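Chapter 4
Halls, Passages and Other In-Between Places

If you ask a group of first-year design students to draw the home they grew up in, most of them will begin with the kitchen, move on to a bedroom or two, and only then, with the pencil hovering over an awkward gap in the middle of the page, remember that there had to be some way of getting from one to the other. The hallway goes in last, usually too short and nearly always too wide. I have a soft spot for these drawings, and I've kept a good many of them over the years.

This chapter is about that gap in the middle of the page. Its subject is the narrow interior passage, and what colour, surface and light can do for it.

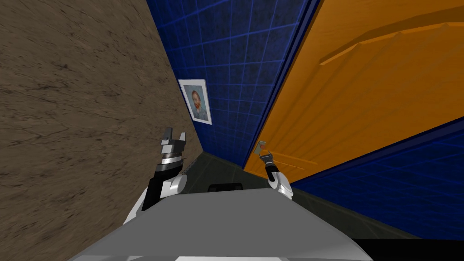
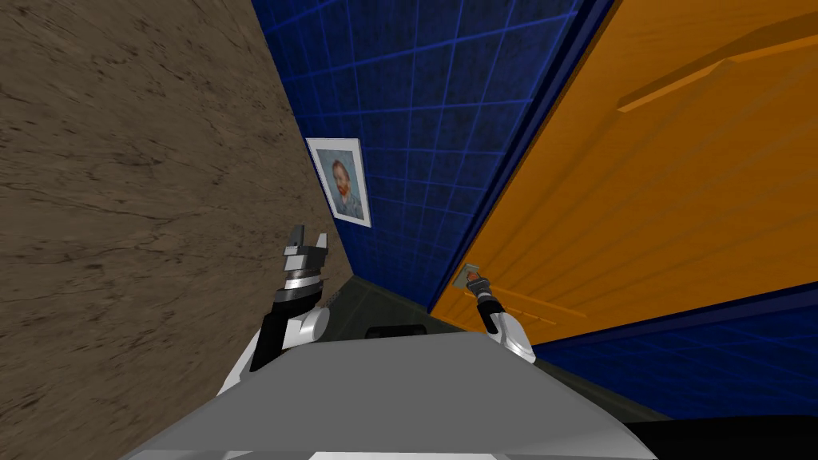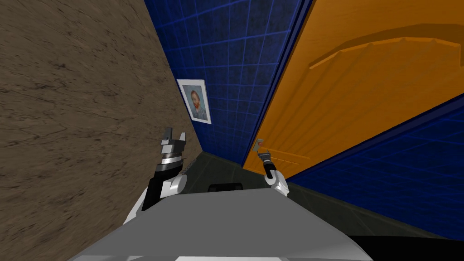 Figures 4.1 to 4.3. A narrow passage with a brown wall.

Passages are the poor cousins of interior design. They are given whatever floor area is left over once the rooms have been sorted out, they are painted with whatever was left in the tin, and they are lit by a single fitting in the middle of the ceiling that flatters neither the walls nor the people walking past them. And yet we go through them dozens of times a day! A hall is the first thing a visitor sees and the last thing you see on your way out to work, and it colours (if you will pardon the word) the way we feel about every room that opens off it.

We will begin with proportion. A passage feels tight or generous according to the relation between its width, its height and its length, and of these three the width is usually the one you can do least about. In the Handerlow terrace, which we will come back to several times in this book, the original hall was so long and so lean that the owners had taken to calling it the drainpipe. The walls stayed exactly where they were. What changed was the far end, which was given a deeper colour than the sides, so that it seemed to step forward a little and bring the whole length back to something more neighbourly.

That leads us to the end wall, a favourite topic of mine. The eye runs down a passage until something stops it, and you may as well decide what that something will be. A strong colour will do, or tile, or a picture hung at a comfortable height. Students tend to want all of these plus a mirror and a pot plant, and part of the work of this chapter is learning when to put the pot plant back in the garden.

Doors come next. A door in a passage is seen at a sharp angle far more often than it is seen front on, and a bright one takes up a surprising share of the view. We will look at the Flurden flats, where 13 doors open off one shared corridor, and at how a change in their colour made it easier for older residents to find their own way home.

Surface gets a section to itself. Passage walls are bumped by shopping, prams, bicycles and elbows, and a finish that looks lovely on a sample board may be grubby by the following June. Patterned and mottled finishes forgive a great deal. Flat, pale ones forgive nothing – though I confess I have one at home, and I wipe it down often.

Before you read on, please find a passage you use every day and stand in it for 2 minutes with the lights on, then for the same time with them off. Bring your notes and a rough plan to the first tutorial. Untidy plans are perfectly welcome.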